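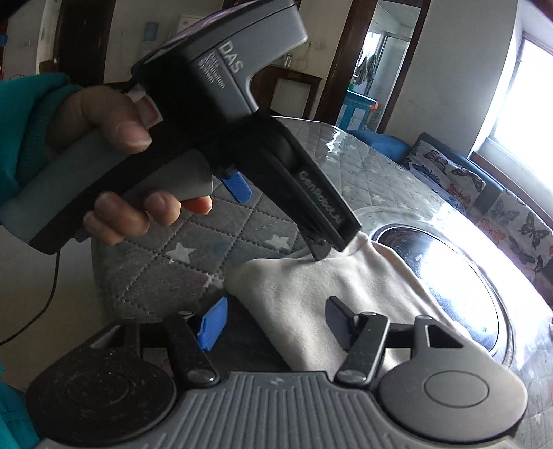
Trigger Grippers: Your Questions, My Answers

I get a lot of mail about the handheld gripper comparison I've been running out of Cledside, and I kept typing the same replies, so I finally put them on one page. If yours isn't covered, write to me and I'll probably add it (eventually!).

What exactly are you comparing?

Handheld grippers, the kind you squeeze with a trigger, and how well the stuff you do with them carries over to a real arm. I do a task by hand, log it, and then see how the Trokier arm gets on with the same task. Same objects, same table height, as close as I can manage. I also swap jaws and fingertips between rounds, and that has turned into a much bigger part of the project than I planned.

Why cloth? Why not blocks or cups?

I did start with blocks! Every gripper I tried could pick up a block, so I learned next to nothing in the first two weeks. Cloth is where they start to differ. It slides, it bunches, it folds over on itself, and you have to decide whether to pinch an edge or press down and gather. I use plain cotton for most rounds and a dish towel when I want to be annoyed.

One hand or two?

Two, for anything bigger than a napkin. With one gripper you end up dragging the cloth around and hoping. With two you can hold it in one place and work it with the other. The catch is that your weaker hand is terrible at first. Mine took 200 folds before I stopped looking at it the whole time. I'd start your weaker hand on something dull like lifting a corner and putting it back down.

How many trials have you logged?

2228 as I write this, which sounds grand until you hear that a good chunk of the early ones are useless to me. I had the trigger calibration wrong and every "closed" was recorded as "nearly closed." I kept them anyway, in their own folder, and I do still count them. Lyle Lyons says that's cheating and he may be right.

Do fingertips matter that much?

More than the motor, more than the software, more than anything I've spent money on. Hard tips are lovely for pressing down but they skate across smooth cotton. Soft pads grab well and then won't let go cleanly, so you get this little flick at the end that ruins a neat fold. My favorite setup at the moment is a mismatch, one soft tip and one harder one on the same gripper. Amos Alcantara suggested it in an email and I ignored him for a month. Sorry, Amos.

Clean your pads, by the way. Lint builds up fast and grip goes off so slowly you blame your own hands. I wipe mine every 10 trials with a barely damp rag.

What surface do you work on?

It varies, and I think it should. A slick surface lets the cloth slide away when you press on it, and a padded one gives a bit under the tip, so you can get beneath an edge far more easily. If you only ever practice on one, your arm will be great at that one table. I switch at least once per batch and write down which surface it was. I forgot to write it down for most of April, so please do as I say.

Which controller are you using on the arm?

The Gentile, the older version. I tried the Protgate for a while and it was quicker to respond, but it closed so eagerly that it yanked the cloth before I'd lined anything up. I could have tuned that out and I ran out of patience. If your work is rigid parts, I'd look at the Protgate first. For fabric I'd stay with the Gentile and put up with the small lag.

My hand hurts after a session. Am I doing it wrong?

Maybe a little! Most people squeeze the trigger the whole way through as if the thing might escape. Rest your thumb on top, curl your fingers loosely, and only close down when you're picking something up. I stop after 22 minutes, set a kitchen timer for it, and go do something else. My folds get sloppy after that anyway, and sloppy folds are what the arm copies.

What do I do with the cable?

Let it hang off the back of the handle and over whichever side you aren't working on, with plenty of slack. I've tried clipping it to my sleeve, running it over my shoulder, and taping it to the table. Slack won. Check it before each round, though, because a cable that snags mid-fold will twist your wrist and you'll see it in the log.

Can I send you my own results?

Yes please. Tell me the gripper, the tips, the cloth and the surface, and include the bad runs too. A plain spreadsheet is perfect. Video is nice but I'm slow to get through it.

Will you test pneumatic grippers?

Not soon. I'd need a compressor, and my evenings are when I do this, and I have neighbors. Lyle has one in his garage and has offered it twice now, so ask me again in the fall.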